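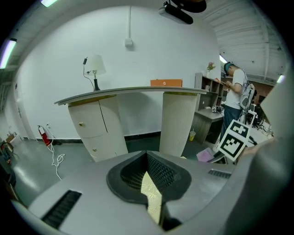

Figure 1. Reception counter with curved top on two pedestals; lamp at the left end, extinguisher low against the wall.

Unit 5: The reception point
Interior Fitting and Small Premises, course handout

This unit covers the reception point in small premises: clinics, studios, letting offices, small hotels and the like. Read it before the practical session and bring it with you. The worksheet at the back of the folder goes with section 4.

1. What the counter has to do

A reception counter is a piece of furniture that two groups of people use at the same time from opposite sides. Visitors stand at it, usually for less than two minutes. Staff may work at it for most of a shift. The two groups want different heights, different depths and different amounts of privacy, and most of the faults we see in finished jobs come from designing for one side only.

In a small room the counter also marks where the public part of the room stops. It does this even when there is open floor at both ends. People rarely walk round a counter unless they are invited to, so a long thin top does much of the work of a partition and takes up far less space.

Before you draw anything, write down:
the number of staff who will be behind it at the busiest time
what they need within reach
what visitors will put down on it (bags, forms, parcels, keys)
where the power comes from

The last item is the one most often left out of student plans.

2. Tops and supports

Figure 1 is a counter on two supports, with the top spanning between them. The top is grey, long and thin, and it bows along its length. One support is a white cabinet with two doors and small brass knobs. The other is a white cylinder with a fine ribbed surface. A thin gold-toned band runs round the top of each, just under the countertop.

There are several points to take from this arrangement.

Mixed supports. The two pedestals differ in shape but share a colour and a trim line. The trim is what makes them read as a pair. If you mix supports in your own scheme, keep at least two features in common and put one of them where the support meets the top, as this is the part seen from standing height.

Span. A thin top over a wide gap will sag in time if the material is not stiff enough. Leaning is the usual cause – visitors put their forearms on the middle of a counter far more than on the ends. Check the maker's span table for the board you have chosen. If the table does not give a figure for your thickness, assume you need a stiffening rail or a third support until you are told otherwise.

Curved tops. A bowed front gives a softer line and removes a corner from the walking route. It also wastes sheet material and makes edging slower. For costing exercises on this course, add 12 per cent to the board price for any curved top. In your written work say which way the curve faces, as "curved counter" on its own is not enough for a workshop to price.

Ribbed and fluted surfaces. These hide small knocks fairly well and hold dust very well. Put a note in the cleaning schedule. A soft brush is better than a cloth, and it should be used along the ribs.

Supplier sheets for this unit are in the folder. Use the Undulari sheet for curved tops and ribbed drums, and the Bakke sheet for cabinet pedestals and knobs. The two firms measure height differently: Undulari gives it to the top of the drum without trim, Bakke gives it with trim. Allow for this or your top will not sit level.

3. What stands on the counter

Keep it to a few things. Each object takes space from the visitor, and a crowded counter soon becomes a shelf.

A table lamp is useful where ceiling light is flat or comes from behind the member of staff. It should stand at one end, as the lamp in Figure 1 does, so that the shade is not between two people talking. A conical shade sends most of its light down on to the top. Choose a base that is slim but heavy, and check that it cannot be tipped by someone sliding a folder along the counter.

Boxes, samples and leaflets belong towards the other end from the lamp. One strong colour in a pale scheme will draw the eye first, whether or not you meant it to. The flat orange box near the right of the counter is a good case. If a thing that bright is going to stay in the room, decide where you want people to look and put it there.

4. Power, cables and the wall behind

The wall behind a counter is looked at by every visitor who has to wait. On a plain white wall, surface-mounted conduit shows, even when it is white too. It is a fair choice where the wall cannot be chased, or where the tenant has to put the room back as it was found. Run it dead straight, from the ceiling down to the box, and try to line it up with something else in the room.

Lamp cords are harder to hide. A black cord on a white wall will be seen from the door. Your options are:
a cord in the wall colour
a clip run along the underside of the top and down the back of a pedestal
an outlet inside the cabinet pedestal, with a grommet hole above it
a floor box, if the floor is being lifted in any case

Cables lying on the floor are a trip hazard, and pale cable on a pale floor is easy to miss. Mark on your plan any cable that crosses open floor and give a route that avoids it. Where there is no such route, specify a cable cover and draw it to scale.

The extinguisher goes on the plan as well. Show its position, how it is mounted or stood, and the clear space in front of it. Do not draw storage, a bin or a plant in that space, and check that a cabinet door does not swing across it.

Dark skirting gives a pale room a clear bottom edge and stands up to mops and shoes. It should carry on behind the counter at the same height.

5. Practical task

Allow 45 minutes. Work in pairs with the plan of the Dradness premises, which is printed on the back of the worksheet.

Draw a counter with two supports of different shapes. Show the top in plan and in front elevation. Mark the lamp, one outlet, the cable route and the extinguisher. Cost the counter from the supplier sheets, with the curved-top addition if it applies. The budget for the counter, without fitting, is £2,000.

Swap drawings with another pair and check theirs for height, span and floor cables. Write your comments on the drawing in pencil and initial them.

Hand in one drawing and one costing per pair. Upload a scan to Plenum under Unit 5, with both surnames in the file name. Drawings without a scale will be returned unmarked.

Reading for next time: the unit 6 handout, sections 1 and 2, on waiting areas and seat spacing.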